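Chala: the snack swap notes

README, last touched 19 Feb 2026

Hello! If you've opened this folder you probably want to know what the files are and which snacks went down well. I'm Mahlet Lemma and I keep the notes for our little swap. Chala is just the name we gave it when we needed something to write at the top of the first sheet, and it stuck.

What it is

A running record of the snacks we bring to each other and put out on one table. Crisps, biscuits, sweets, the odd thing none of us can name. There are 398 entries so far, one line for each packet. The same snack can turn up more than once if two people brought it, and I've left those in because the opinions are often miles apart.

What's in the folder

snacks.csv - the main list
tasters.csv - who tasted what, by initials
pictures - a folder of table pictures, not many and not tidy
old_notes.txt - my typed-up scribbles from before we had a proper list (skip this unless you're very keen)

The columns

name: whatever it says on the packet, in English letters if one of us can manage it. Chiyo Ueda has done nearly all the Japanese ones, bless her.
kind: crisps, biscuit, sweet, nut, dried fruit or other. "Other" is too big, I know.
wrapper: bag, box, packet or tin. A box with little packets inside goes down as a box.
colour: the main colour of the wrapper. I added this late on, when I realised we all say "the yellow one" and never the name.
score: out of 12. It was going to be out of ten but Ynyr Rees kept giving elevens, so I gave in.
remarks: anything at all. Spelling as typed!

How we do it

Everything goes on the table in a heap to start with. We've tried neat rows and it made people shy about reaching over, so a heap it is. Then we sort it a bit - big bags towards the back, boxes where the lid can be read, small packets wherever they won't get buried. Flat cards and leaflets should come out from under the bags first, or they get binned with the empties. We take 6 things at a time, pass them round, write down scores before anyone talks, and move on.

The dark cloth-or-no-cloth argument is still going, by the way. Encarnación Pastor likes a plain surface. I like a pattern, and black with pink on it makes me cheerful even if a small wrapper does disappear into it.

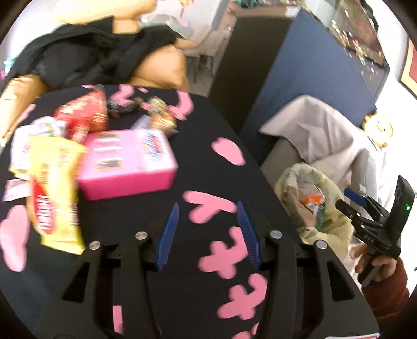 Boxes are the ones I get wrong most. If the lid has lots of little pictures on it I tend to write down the flavour I fancy and find out later it was a mixed box. About 30 rows have "check flavour" in the remarks for that reason, and if you feel like fixing a few, please do.

Shiny foil is the other nuisance. Gold gets put down as gold, yellow or brown depending on who's typing, so search for all three.

Changes and mistakes

Send corrections to me or to Yabsira Workneh, who looks after tasters.csv. Please don't alter anybody's score, even if it's plainly wrong (two out of 12 for the ginger biscuits, Ynyr?). Add a new line with your own.

Still to do: split up "other", and type in the February sheets.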